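Llevo semanas queriendo escribir sobre las cartas. Las de papel, con sello y sobre, de las que se pierden o llegan dobladas porque el buzón del portal es más estrecho que la imaginación de quien las manda. Volví a escribirlas en enero, por culpa de Consuelo Casado, que es mi tía y que se niega a tener teléfono con pantalla. Tiene un fijo de color crema que suena como un camión de bomberos y que coge cuando le apetece, o sea, casi nunca.

La primera me costó un mundo. Me senté con el boli y a la tercera línea ya me dolía la mano, qué vergüenza. Y luego la letra, madre mía. Yo tenía una letra bonita, redondita, de las que la profesora enseñaba al resto de la clase, y lo que me salió parecía la receta de un médico con prisa. La mandé igual. Mi tía me contestó a los pocos días con dos folios por las dos caras y una posdata: «La próxima vez, apóyate en algo duro, que se te van los renglones para arriba».

Tenía razón. Escribía en el sofá, con una revista debajo.

Total, que me enganché. Después de mi tía vino Naima El Ouafi, con quien compartí piso hace una eternidad y que ahora vive en un pueblo donde el cartero deja el correo en la panadería. Naima escribe como habla, sin puntos, con flechas que van de un lado a otro de la hoja para meter cosas que se le habían olvidado. Una vez me pegó una hoja de laurel con celo. Llegó hecha migas y el sobre olía a guiso (a mí me encantó, al resto del correo no sé).

El tercero es Ashraf Kabbaj, y con él la cosa es distinta porque apenas nos conocemos. Coincidimos en un curso de encuadernación, nos caímos bien y al despedirnos me apuntó su dirección en el margen de los apuntes. Me tiré un mes pensando si escribirle o no. ¿Qué le cuentas a alguien con quien has hablado sobre todo de cola blanca y de hilo encerado? Pues al final le conté eso, que el cuaderno que hice se me había descosido por el segundo pliego, y él me mandó un dibujo del nudo bueno con unos numeritos para seguir el orden. Todavía no me sale, pero tengo el dibujo en la nevera.

Y ahora la parte friki, que sé que hay quien viene a este blog por la parte friki. El papel. Empecé con folios normales de impresora y la tinta se me corría toda. Luego compré un bloc Magaña, el de tapa gris, y ahí noté el cambio: la pluma resbala lo justo y puedes escribir por detrás sin que parezca un palimpsesto. Los sobres son Firodia, los alargados, que obligan a doblar la hoja en tres y eso me da un gustito tonto que no sé explicar. La tinta es una azul verdosa que me regalaron y a la que se le ha caído la etiqueta, así que cuando se acabe me voy a llevar un disgusto enorme.

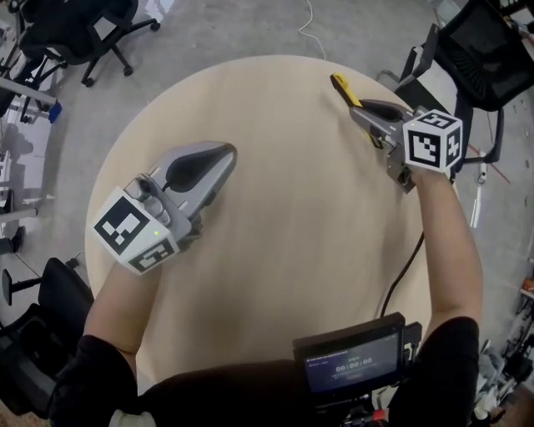 Otra cosa que he aprendido es que para escribir cartas hace falta un sitio. En mi casa no lo había, entre el ordenador, las facturas y la tabla de planchar, que vive abierta desde el año de la polca. Le pregunté a mi tía dónde escribe ella y me contestó que en la mesa de comer, cuando ya está recogida, y que a ver dónde iba a escribir si no. Yo me he encaprichado de una mesa redonda de madera clarita como la de la foto, sobre un suelo gris de cemento que le queda de maravilla, y ya me veo allí con el bloc, el tintero y un café lejos del tintero (esto último lo aprendí por las malas). Lo único que me frena es que en una redonda no sabes dónde ponerte, y yo soy de sentarme siempre en la misma esquina.

Lo de esperar también tiene su aquel. Al principio bajaba al buzón dos veces al día, como si el cartero fuera a hacer turno doble por mí. Ahora se me olvida, y cuando aparece un sobre escrito a mano entre la propaganda de la pizzería me pongo contentísima, ¡pero contentísima!, y lo subo sin abrir, y me hago un té, y lo abro con cuchillo. Con el dedo no, que se rasga la solapa y luego no se guarda bien.

Porque las guardo, claro. En una caja de zapatos de la que ya no cierra la tapa. Mi amiga Asmaa Fahmy dice que debería escanearlas por si un día hay una gotera, y probablemente lleve razón, pero me da una pereza tremenda y además tendría que despegar la hoja de laurel, o lo que queda de ella.

También hay cartas que no llegan. En primavera le mandé una a Naima contándole una cosa bastante importante, de las que cuesta escribir, y nunca la recibió. En la panadería no sabían nada. Se la conté después por teléfono y no fue lo mismo, me salió mucho más corta y la mitad en broma. A veces pienso en esa carta metida detrás de algún mueble de una oficina de correos, con mi letra torcida.

Si a alguien le apetece probar, mi único consejo es no hacer borrador. Yo lo intenté y las cartas me salían tiesas, como una instancia al ayuntamiento. Mejor tachar. Mi tía tacha con una raya limpia, con regla y todo, y encima escribe la palabra buena en pequeñito. Naima hace un borrón y le pinta patas. Yo estoy entre las dos.

Os dejo, que le debo carta a Ashraf desde hace semanas y esta vez quiero contarle que por fin me he comprado el punzón. Si me queda decente el próximo cuaderno, se lo mando con la carta dentro.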